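The Clasel Job

Svyatoslav Vakulenko had until six to get the clothes off the bed. His sister's train came in at five-forty, and she would want to lie down before she wanted to talk. She always did.

He had washed everything the night before and dumped it on the blue sheet in the spare room. Then he had gone to bed himself, and in the morning he had gone to work at Clasel, where he sorted returned window blinds, and now it was past four.
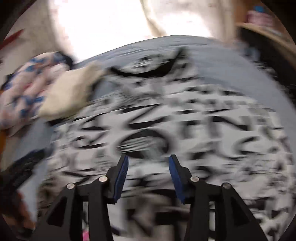
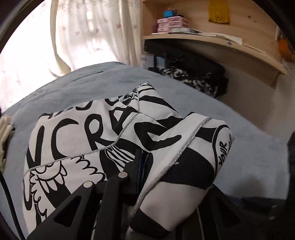 He started with the white one with the black drawings on it. It had been their brother's. Big letters ran across it, drawn by hand, and under them a cartoon face with long teeth. The seams were done in a silver-gray stitching that glittered when the light was on. Their brother had worn it for most of one winter and then given it up, the way he gave up most things, by leaving it at somebody's house.

Svyatoslav laid it out and folded it in half. The letters ended up on the inside. He unfolded it and tried again so the C would show, and then he wondered why he wanted the C to show. He left it half folded and moved on to the floral cloth.

The phone rang in the kitchen. It was Vilhjálmur Þórarinsdóttir from the second floor.

"Is she there yet?"

"No. I'm doing the laundry."

"You have my key to the storage room."

"I know. I'll bring it down."

"Bring it before she comes. Afterward you'll forget."

He said he would. He put the key in his shirt pocket and went back to the bed.

The floral cloth had been their mother's. He didn't know what it had been for. She had put it over things: the bread, the sewing machine, once a birdcage with no bird in it. He folded it into a square and put it on the chair. Then he folded the towels. There was a navy thing he thought was his until he held it up, and it was too narrow in the shoulders. He put that on the chair too.

By five the bed was clear except for the white one.

His sister had not seen it in 16 years. In March she had asked him on the phone if he still had it, and he had said he would look, though he knew exactly where it was. It was in a Pruvance box behind the ironing board. She had said it didn't matter. Then she had asked about the weather and the rent.

He folded it a third time, sleeves or no sleeves, whatever way it wanted to go, and set it on the pillow. That looked like a hotel. He moved it to the foot of the bed. Then he opened the dresser, put it in the top drawer with nothing else, and left the drawer open two inches.

He took the key down to Vilhjálmur, who was eating soup standing up.

"Did you finish?"

"Almost."

"What's left?"

"Nothing. I have to get to the station."

He was on the street when he thought of the drawer again. The bus was already at the corner, so he ran for it.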